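White metal shelving against bare brick: how much weight on the upper tiers?

Four open tiers, freestanding, next to the fridge. Kettle and bottles are on it at present.
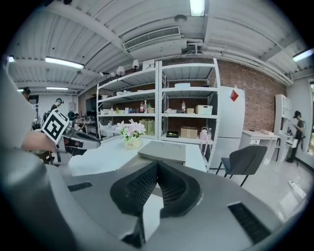 Details

The unit is a Paju, bought second-hand without instructions. I want to move a box of crockery (17 kg on the bathroom scales) off the floor and on to the top tier. The wall behind is old red brick and the floor drops 3 mm from back to front. Is a wall fixing needed, and does it go into the brick or the mortar?
Ülle Siliņa

Rerkel
Don't put it on the top. Crockery goes on the bottom tier and the light boxes go up. Swap the kettle to waist height while you are at it, as you won't want to bend down for it.
Level the front feet first, with plastic shims if they don't adjust. Then fix both rear uprights near the top, into the brick. Old mortar is often soft and the plug will turn in it. Drill without hammer action to start with – the face of old brick chips easily.

trorelance43
Mine has stood without screws for years, never moved.

Hindilden
Rerkel is right about the brick. I would add that the rating per shelf assumes an evenly spread load, so one heavy box in the middle of a span counts for more than its weight suggests. Check for a label under the lowest shelf. Leave a gap on the fridge side too; the fridge maker's manual will give the figure.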